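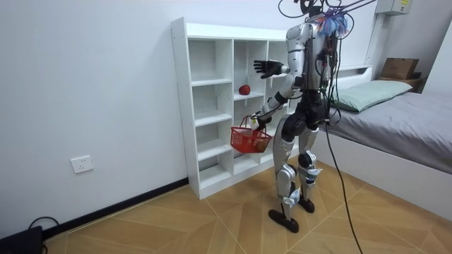

**Umali lab gets its humanoid shopping with both hands**

Picking an apple off a shelf is an old trick for a robot arm. Doing it on two legs, with a basket in the other hand, is a much harder one, and the team at Umali has a new training method that makes real headway on it.

The method is called Trusau, and the idea behind it is wonderfully simple. Most walking robots learn balance first and arm work later, so the legs treat every reach as a surprise. Trusau trains the two together. The controller gets a short preview of where the arms are headed and begins shifting its weight before the hand sets off. The hand carrying the basket is part of the same plan, so a load hanging out in front of the body gets taken into account from the start.

"You can see it lean into the reach a little early, the way a person would," says Jerome Agbayani, who led the work. "The first time it did that on the real machine, we all cheered!"

The group trained the controller in simulation with 2000 room layouts, then ran 500 trials on hardware in a furnished bedroom, with a white open bookshelf as the target and the robot on overhead tethers. Fruit went on different shelves, and the little red plastic basket stayed in the robot's grip for the whole run. With the old controller, the team logged a stumble or a dropped item in 11 percent of trials. With Trusau, that fell to 2 percent – a lovely result for a change that needed no new sensors or motors.

There is plenty left to do. Low shelves still cause trouble, as the robot has to bend its knees and reach down in one motion, and heavier loads haven't been tried yet. Agbayani's team plans to take those on next with partners at Grarkholm, who are building a test kitchen with deep drawers and a pantry.

The training code will be shared through the Rerkby project page in March, along with logs from the failed runs.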